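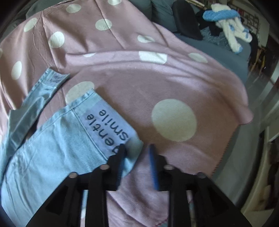
Groups > Gruvum Clothing Exchange > Meetings > Minutes

Minutes, October 20, 2019

Chair and minutes: Kolbrún Hjaltadóttir

1. Minutes of the June meeting

Accepted with one correction. The June minutes say the folding guide was "well received." Two members asked who received it. The line now reads "was handed out."

2. Stock

The book shows 324 pieces of children's clothing. The shelf check found 312. The chair does not believe the missing pieces were all lent out without a slip, which was the explanation offered. A second check will be done before anyone writes to families about it.

3. Denim

Long item. Bornetti's proposal is that all denim be folded flat in thirds and stacked with the waistband facing out. Fumard supports it. The chair asked whether anyone had tried this with the small light blue pairs, the ones with gathered elastic at the ankle. They do not lie flat in thirds or in anything else. Fumard said they do if you smooth the cuffs first. The chair would like to see it.

Fabbri wants them rolled. Rolled pairs take less shelf, but the label ends up inside and people unroll the whole row looking for a size. This was raised in June and has not been answered since.
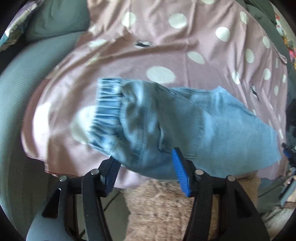
Frayed edges came up again. Some members hold that any fraying means the mending box. Others say a little at the edge of denim is how it was sold. The chair's view is that we cannot tell which from looking and should stop pretending to. Agreed: pull on it. If threads come away, it goes to mending.

Faded patches are not damage. Agreed, with Bornetti against.

4. Bedding

Polka dot duvet covers, mainly the pink. Fabbri suggests using one as a sorting cloth so that clothes are not laid on bare surfaces. The chair pointed out that dots make it harder to spot a loose button or a sock. A plain sheet would do the same work. No decision. Hem stitching on covers is to be looked at before they go back on the shelf.

5. Money

Fumard asked for 100 for new shelf dividers. The last dividers cost 30 and were bent inside a month. Refused until someone brings one in for us to lean on.

6. Any other business

Bornetti will bring three pairs to the next meeting, folded his way, in a bag, carried as a family would carry them. We will see what comes out.

2 comments | 0 shares

This site uses cookies. By continuing to browse you accept our use of cookies.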